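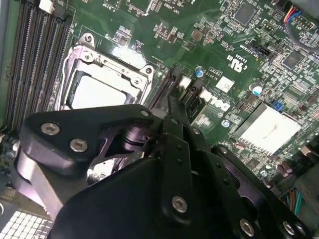 Gunnel Forsberg wrote to the laboratory to ask whether the perception software goes on estimating the position of a board once the fingers have covered a large part of it, and what the planner is told when it does. The question deserves a fuller answer than the captions on this page have given until now, and the text has been revised accordingly.

Flurneck: Software for Close Work on Circuit Boards
Bråten Laboratory, Gallery
Page revised December 3, 2023

Flurneck is the laboratory's program for robotic handling of used computer hardware. Its software has two principal parts. Nerura is the perception package, which locates the board and its features from the wrist camera. Rakon is the planner, which turns a requested operation into arm and finger motion and decides whether that motion may begin. Both run on a single workstation beside the cell and exchange messages over the laboratory's internal network.

Wrist view, approach to the expansion slots
A Dell motherboard under the gripper, with the memory slots at left and a protective cover in the processor socket. The fingertips point toward the expansion slots, and the body of the gripper takes up most of the lower half of the view.

Perception
Nerura does not attempt to recognize every component. It searches for features that keep their shape across many boards: the long edges of memory slots, the outline of the socket bracket, screw heads, and the sides of expansion slots. Each feature found is matched to a stored layout, and the board position is computed from the matches that agree with one another.

The gripper itself is removed from consideration first. The joint readings give the position of each link, and a mask is drawn over the corresponding part of the camera view. The mask is enlarged by 6 pixels on all sides to allow for small errors in calibration. Features behind the mask are marked as hidden. They are not marked as missing, and the two conditions are reported to the planner separately.

The answer to Ms. Forsberg's first question is therefore yes. The estimate continues as long as at least nine features remain in view and are spread over more than one region of the board. When either condition fails, Nerura holds the last accepted estimate and begins to increase the stated uncertainty with every centimeter of arm travel.

Bright metal remains a difficulty. Brackets and heatsinks produce glare that moves as the camera moves, and earlier releases sometimes treated the border of a highlight as the border of a part. The current release compares each candidate edge over several consecutive views and discards any edge that drifts against the rest of the board. Thin wires are excluded from matching altogether, although they are passed to the planner as regions to avoid.

Printed text is read where it is legible and is used only to select the stored layout. It has no part in the position estimate. Boards from the same maker often carry the same markings in different places, and an operator confirms the selected layout before the first motion of a session.

Planning
Rakon receives the board position, its uncertainty, and the list of hidden features. It plans in three stages: a free motion to a point above the board, a slow approach along a fixed line, and a final descent under force control. The first stage may be replanned at any time. The second may be stopped or reversed but not redirected. In the third, the camera estimate is no longer used for steering, and the controller relies on joint position and measured force.

The handover between the second and third stages takes place only if the stated uncertainty is below 2 millimeters in each direction along the board. If it is not, the arm withdraws along the line by which it arrived, the hidden features come back into view, and a new estimate is made. Operators sometimes regard these withdrawals as faults. They are ordinary behavior and are entered in the log as such.

With regard to Ms. Forsberg's second question, the planner is always told that the view is partly covered. Until the November release this information was carried in a single yes-or-no field, and the planner could not tell a lightly covered board from one that was almost wholly out of sight. The field has been replaced by the list described above. Sites still running the earlier message format should update Nerura and Rakon together, as a mixed installation will refuse to start.

Control
The finger controller runs separately from the planner and will stop the hand without waiting for instruction. Force limits are stored with each board layout. Slots, brackets and connectors have their own limits, and an unlisted part receives the lowest limit in the file. A stop caused by a force limit must be cleared by hand at the workstation.

Tooling
Every approach is recorded in a form that can be replayed. The replay tool displays the camera view, the mask, the accepted and rejected features, and the planner's decision at the same moment in time. A developer may change a setting in Nerura and run the recording again to see whether the decision would have been different. Forty recorded approaches are kept as a standing test set, and no change is merged until all of them have been replayed. Recordings made with the earlier message format can be converted, but the list of hidden features will be empty.

Known limitations
Layouts are entered manually, and a board without a stored layout cannot be handled. Flexible parts such as cables are treated as fixed for the length of one approach. The mask takes no account of straps or cabling attached to the hand, so a feature lying behind one may be reported as missing when it is hidden. Work on this last point is open in the Nerura tracker.

Correspondence
Questions on the perception package should name the release in use and, where possible, include the replay file. Questions on force limits should be addressed to the control group. Captions in this gallery are revised when the software they refer to changes, and earlier wording is available from the laboratory office on request.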